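We value your privacy. This site uses cookies to remember your settings and measure visits. Accept all | Manage preferences

Open day at the Halim automation lab, February. Notes posted as I went round, tidied only for spelling. 1/

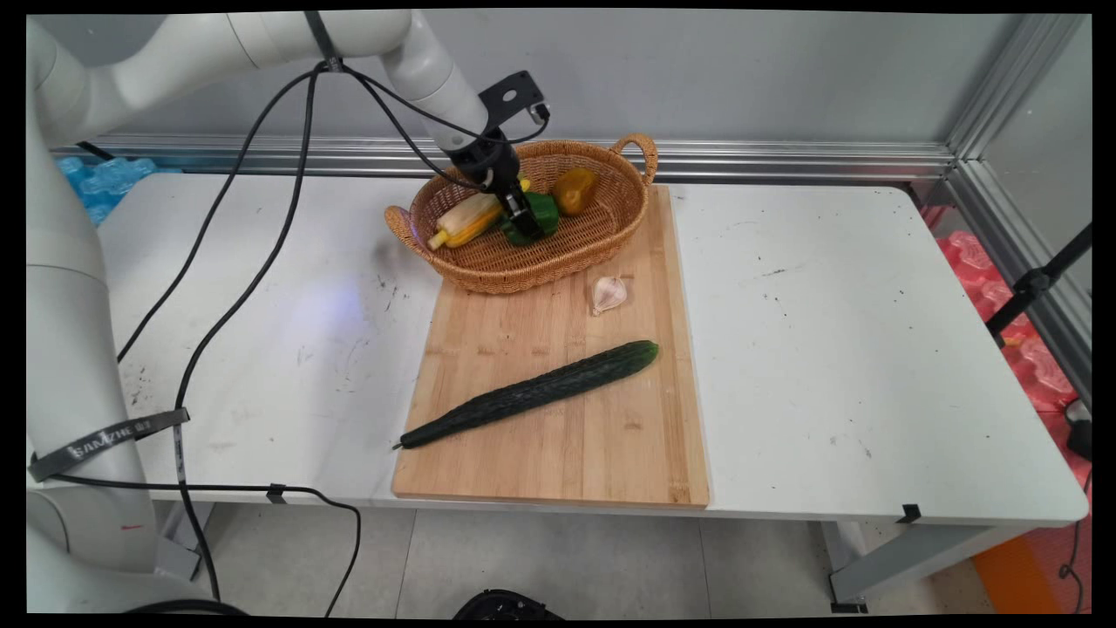 Nana Dogbe replied within a minute or two to ask whether the arm was being driven by a person or running on its own, and said that at the last open day she went to, the answer had depended on which member of staff was standing nearest.

2/ Reasonable thing to ask. At the vegetable station both modes were shown and the demonstrator said which was which before each run. Morning session was operator-driven, for recording. The autonomous runs were from 14:00. I kept the two apart in my notes and will try to do the same in this thread.

3/ Background for anyone who doesn't follow Halim. They make small handling cells for kitchens and packing rooms. Hardware is bought in. What they sell is the control software, called Plaltiter, and the commissioning. The open day had four stations. I spent most of my time at two of them.

4/ The vegetable task is simple to state. Produce goes in and out of a wicker basket that stands on a chopping board. Items yesterday included a corn cob, a green pepper, an orangey-yellow pepper, a cucumber and a single clove of garlic. The operator reads an item and a destination from a list and the arm does that one move.

5/ Why a basket: the walls are uneven, the handles stick up, and the fingers have to come in from above without catching the weave. A flat plastic tray would be easier and they say they did it first. The software lead called the tray results "not worth showing".

6/ Peppers. The green one is the awkward item in their set. The skin is smooth and the lobes mean the fingers seldom meet two parallel surfaces. A grip across the shoulders holds. A grip low down lets it roll. Plaltiter scores candidate grips before descent and you can watch the scores on a side monitor, which I found more useful than watching the arm.

7/ Recorded so far on this task: 2482 runs, by their count. Of those, 1572 are kept for training. The rest were dropped for bad timing between sensor streams, operator error, or the item ending up somewhere the label didn't say. I asked for the split between the three causes and they didn't have it to hand.

8/ That is a high discard rate. To be fair to them it was on the poster in normal-sized type, and the lead said most of the timing losses date from before they changed the clock source. I'd want to see the last 200 runs on their own before believing that, and said so. He wrote it down.

9/ Cables. The arm's leads are routed externally. Somebody in the crowd asked about snagging. Answer: on a development cell they want to be able to swap the wrist hardware in a few minutes, and on a customer cell the leads go in a sleeve. The speed limit on the wrist joint is set low for the same reason.

10/ Speed in general was modest. I timed a handful of operator-driven moves on my phone and got between 9 and 14 seconds from the instruction to the fingers opening. The demonstrator said the autonomous runs use the same velocity cap, so the difference in cycle time is nearly all planning. My afternoon timings agree with that, though I only had a few.

11/ Garlic. The clove is there because it's small, light and papery. Closing force has to come down a long way or the skin tears and the loose piece then confuses the vision. They set force per item class from a table at the moment. A version that sets it from contact is in test and was not on show.

12/ The cucumber is picked off the board and has to be turned before it can go into the basket. I saw it placed lengthwise twice and dropped across a handle once. The dropped one was logged as a failure straight away by the operator, without discussion. Good practice.

13/ Someone asked below what the gripper is. Two-finger parallel type is what the handout says. The fingers are black and plain to look at. I didn't get a maker's name and won't guess.

14/ Safety arrangements. Low table, visitors behind a tape line, an enabling switch held by the operator in the morning. In the afternoon the switch was held by a second person who did nothing else. They stopped once when a child came over the tape. The restart took under a minute including the check of the joint positions, and the run was scrapped.

15/ Second station: Sulleck, which is their scheduler. It takes a day's orders and decides which cell does what. The demonstration was a screen with simulated cells and I have less to say about it. The re-planning after a cell drops out is quick. The display is very hard to read from more than two metres.

16/ I asked whether Sulleck knows anything about the items themselves, e.g. that peppers take longer than corn. Not yet. It uses one average time per pick. With the spread I timed at the first station, that average will be wrong most of the day. They accept this and say a per-item figure is next.

17/ Flalamow, for those asking, is the labelling tool. Not a station of its own, but there was a laptop running it beside the coffee. Each run is cut into approach, grip, lift, carry, release. A person checks the cuts. One labeller gets through 66 runs in a shift, and that was the figure that surprised me most all day. I'd have guessed double.

18/ The slow part is the release. The software marks it when the fingers start to open. The labellers want it marked when the item has come to rest, and in a basket an item can settle a second or two later when its neighbour moves. They have been through three definitions. Older runs carry the older definitions, with a version field.

19/ Afternoon session, autonomous. I watched eleven consecutive instructions. Eight done first time, two on the second attempt, one abandoned. The abandoned one was the green pepper, lying against the basket wall with no room for the far finger. The system reported no acceptable grip and went back to its rest position. It did not poke at it, and I mark that in its favour.

20/ Small sample, chosen by when I happened to be standing there. Please don't quote eight out of eleven at anybody.

21/ Lighting: overhead panels, blinds down. I asked what happens with the blinds up. They put one up between runs and the detection boxes on the side monitor started to jump, mostly on the pale items. Blind went back down. I appreciated that they tried it in front of people.

22/ Nana Dogbe again, asking if visitors were allowed to drive. Yes, after 15:30, with a queue. I had one go. There is a delay you can feel, and my first attempt closed the fingers well above the corn. The second was all right. My runs were not kept, I'm told, and that's the correct decision.

23/ Things I'd want before recommending it for a real kitchen: wet produce, a basket that isn't in the same place every time, and a wash-down rating for the whole assembly. First two are on their list for the summer. The third got a vague answer.

24/ Price. None given for the cell. Plaltiter is licensed per arm per year, Sulleck per site. Flalamow isn't sold separately.

25/ Handout is one sheet, both sides, and the block diagram on the back has the force limiter drawn on the wrong side of the planner. I checked with the lead. It will be corrected in the online copy.

26/ Parking was full by ten. If you go to the next one, the rear entrance is closer to the stations and has the ramp.

27/ Correction to 10/: the 14-second figure included a pause while the operator re-read the list. Without it the longest was 12.

Back to top | Contact | Terms | All posts copyright of their authors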